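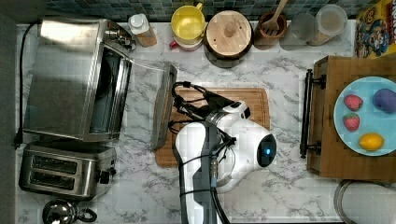
Godelieve Aerts
Ward organiser, Skultum East

Section 4: Setting up a leaflet round in Fledeo

Revised February 2018. Bin the earlier version, particularly if you printed it, because it tells you to press a button that has moved.

You will need your Fledeo login, the street list for your patch, a box of leaflets from Leemans and a pen that works in the rain. Section 3 covers getting the login. If you skipped Section 3, the rest will be a short read.

4.1 Before you divide anything up

1. Open Fledeo and choose Rounds, then New Round. Give the round a name that will mean something to a stranger. We have four rounds called "Test" and two called "Test FINAL", and one of those is a real by-election.

2. Import the street list. Fledeo reads it in the order it arrives, which is alphabetical, so Abbey Rise will sit next to Acorn Way even though there is a railway between them. You will fix this in step 5.

3. Check the door total against the paper list. Skindale should come to 881. If it comes to more, flats have been counted twice. If it comes to fewer, the flats are missing altogether, along with everyone in them who was planning to vote for us.

4. Enter the number of leaflets in your box. Leemans prints 3,000 at a time for the whole ward, so Skindale is not entitled to all of them, however neatly they fit in your car.

Note: Fledeo saves when you leave a page. It does not save when your battery goes.
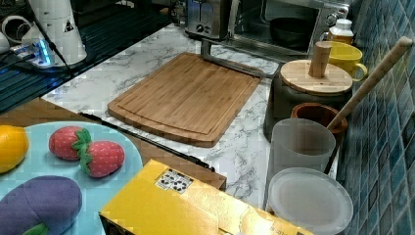 4.2 Drawing the walks

5. Switch to Map and drag the streets into walks. Put both sides of a quiet street in the same walk. Put the two sides of a main road in different ones, unless you dislike the person delivering it.

6. Keep each walk to 70 doors or fewer. The software will let you go well past that and will turn the walk a cheerful green while you do it. Green means the walk is saved. It has no opinion on anyone's knees.

7. Mark hills, dogs and letterboxes at ankle height in the Remarks box. Be brief and be civil. Remarks are printed on the walk sheet, and walk sheets get dropped in the street they are about.

8. Press Number Walks. Skindale should end up with 19. The numbering starts from the top left of the map and takes no notice of where your deliverers live.

Caution: do not press Number Walks again once the sheets have gone out. It renumbers everything, and two people will then deliver Walk 6 while Walk 11 hears nothing from us until polling day.

4.3 Packing and handing out

9. Print one sheet per walk and count the leaflets into bundles to match, with three spare for each. Elastic bands go round the short side. Round the long side they leave a dent across the candidate's forehead, and we had letters about that in August.

10. Tuck the walk sheet under the band, number showing.

11. When a bundle is collected, open the walk, choose Assign and type the deliverer's name. Do it there and then. "I'll put them all in this evening" is how we came to have a bundle living in somebody's porch through an entire campaign.

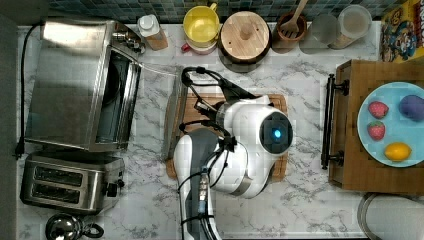 Frans Stevens points out that step 11 can't be done in the Skindale hall, where there is no signal past the coat hooks. He suggests writing the names on the paper list and typing them in from the car park, and he would also like it known that he asked for this to go in the last edition.

So it is now in. Keep the paper list until every name has been entered, then shred it. It has people's names beside their addresses, and the recycling bin isn't a filing system.

4.4 Closing the round

12. As each deliverer reports back, set the walk to Done. Use Part Done if any street was missed, and say which. "Most of it" can't be entered, although people have tried.

13. Collect the leftovers. A few spares are normal. A full bundle coming back with "lovely evening, very quiet" needs a tactful phone call.
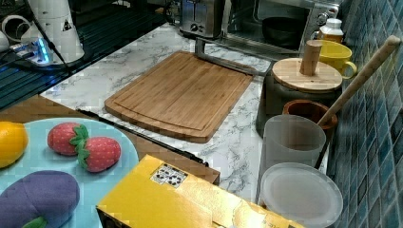
14. Once all the walks say Done, choose Close Round. Fledeo will ask whether you are sure. It will then ask again in slightly different words, and this time the Yes button is on the left.

15. Export the summary and send it to the ward organiser before the next planning meeting. Please attach the file. A photograph of your screen can be read, but only by someone with patience, and I used mine up on the canvass returns.

Caution: a closed round can't be reopened from your login. If you find a stray walk afterwards, deliver it anyway and email me the number and the date.

Note: leaflets for the next round can't go out early just because you happen to be passing. The wording may still change. On one occasion the candidate did.

For canvass returns, see Section 5.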